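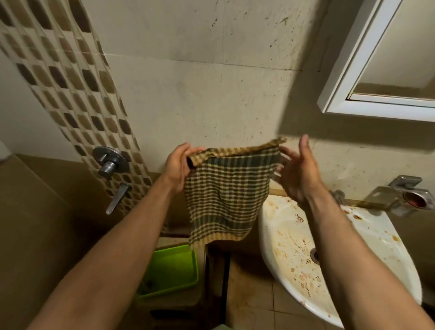 Der Tag der offenen Tür begann um 14 Uhr. Ich hatte den Bus 146 aus Fullitz genommen und war zu früh am Werkstor von Zeston. Eine Frau am Empfang gab mir einen Besucherausweis und sagte, das Badezimmer sei im Erdgeschoss, hinter der Kantine.

Vor der Tür standen schon Leute. Man durfte nur bis zur Schwelle. Drinnen arbeitete eine Putzkraft am Waschbecken, und auf dem Flur lief auf einem Bildschirm mit, was die Hände machten. Ein junger Mann im Firmenhemd erklärte, aus solchen Aufnahmen lerne Yu. Yu war der Roboter. Er stand am Ende des Flurs unter einer Plane und sollte später vorgeführt werden.

»Warum ist es da so schmutzig?«, fragte ein Kind.

»Weil er das Saubermachen lernen soll«, sagte der junge Mann.

Ich bin 59 und habe die längste Zeit davon in Hotels geputzt, zuletzt in Garkusov. Ich hatte niemandem gesagt, dass ich hinfahre. Meine Schwester hätte gefragt, was ich dort will, und ich hätte es nicht gewusst.

Neben dem Schrank hingen Zettel mit den Aufgaben. Einen konnte ich auf dem Bildschirm entziffern, die Überschrift war englisch, es ging um das Wechseln der Klopapierrolle. In Garkusov hatte mir das niemand aufgeschrieben.

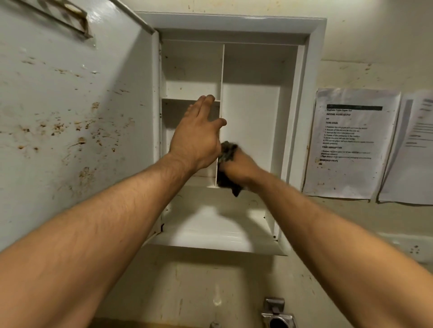
Der junge Mann sagte, man unterschätze, wie viele Entscheidungen in so einem Handgriff steckten. Er sagte es freundlich. Dann fragte er, ob jemand selbst einmal wolle. Die anderen schauten auf ihre Prospekte. Ich gab meinen Mantel der Mutter des Kindes und krempelte die Ärmel hoch. 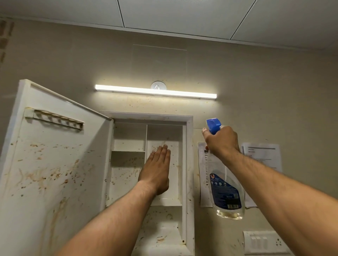 Sprühflasche rechts, linke Hand an der Rückwand des Schranks.

»Fangen Sie an, wo Sie möchten«, sagte er.

Ich fing oben an. Von der Flasche nahm ich wenig. Die meisten nehmen zu viel und wischen dann nur die Nässe hin und her. Hinter mir wurde es still, oder ich hörte nicht mehr hin. Als ich bei den Scharnieren war, fragte der junge Mann, warum ich die Tür dabei festhalte.

»Sonst geht sie weg«, sagte ich.

Er schrieb es auf.

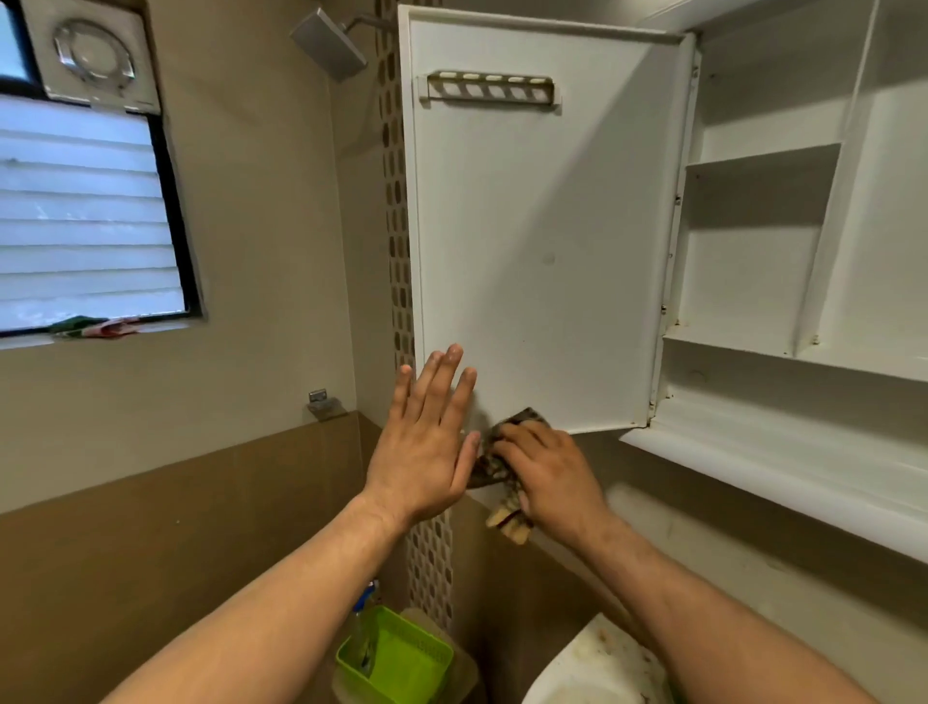
Die Unterkante der Schranktür, mit dem Tuch.

Später zogen sie die Plane herunter. Yu hob einen Lappen auf, hielt ihn eine Weile vor sich und legte ihn wieder hin. Die Leute klatschten. Der junge Mann kam zu mir und wollte wissen, ob ich im Mai Zeit hätte, sie zahlten ordentlich. Ich fragte nach dem Bus. Der letzte nach Fullitz ging um sechs, und ich hatte noch meinen Mantel zu suchen.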